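Tendora opens Saturday folding sessions for residents

The Tendora residents' association has opened a series of Saturday sessions on the care and storage of household clothing. The first, held in the association's upstairs flat, was fully subscribed, with 31 residents registered across the morning and afternoon.

The sessions are led by Kiều Bùi, who spent 20 years in hotel linen services before joining the association's home skills programme. They form part of a wider scheme, Enico, under which tenants of the Fakus and Rinaldi buildings may attend practical classes free of charge. Earlier classes covered simple mending and the cleaning of kitchen extractor fans.

Storage space was the subject most often raised in the association's spring survey, to which 84 households replied. Many of the flats in the Rinaldi building have a single built-in wardrobe, and respondents asked for help in making better use of drawers and shelves.

Teaching takes place in the bedroom, with the bed serving as the work surface. Ms Bùi advises residents to sort clothing into piles along one side and to keep the middle clear for the garment in hand. A plain T-shirt is used for the opening exercise. It is laid face-up and flat, with the neckline towards the head of the bed, and the sleeves are turned inward one at a time before the body is folded.
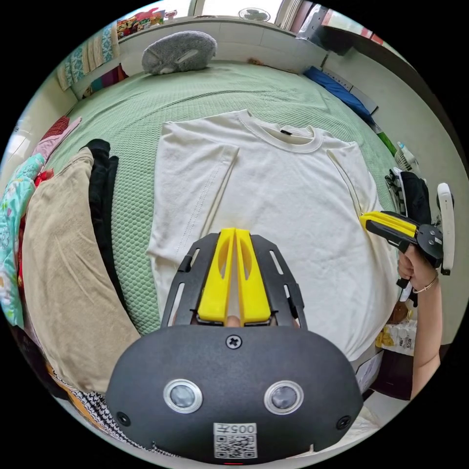
Further dates and booking

Sessions will continue each Saturday until the end of April. The morning class begins at 10 am and lasts 2 hours. The afternoon class covers the same material and is intended for residents who work early shifts.

Later classes will deal with knitwear, fitted sheets and the storage of winter coats. Participants are asked to bring a few items of their own, washed and dried beforehand. Ironing is not included, although a separate class may be arranged in the autumn if there is sufficient demand.

"People tend to rush the first fold," Ms Bùi said. "If the shirt is smoothed out before the sleeves go in, the remainder is quite easy."

Places should be reserved at the Tendora office or by telephone during opening hours. Children over the age of ten may attend with an adult. Residents who require step-free access are asked to mention this when booking, so that a ground-floor room can be prepared.

2 comments · 20 shares

Contact the Tendora office | © Tendora Residents' Association | Back to top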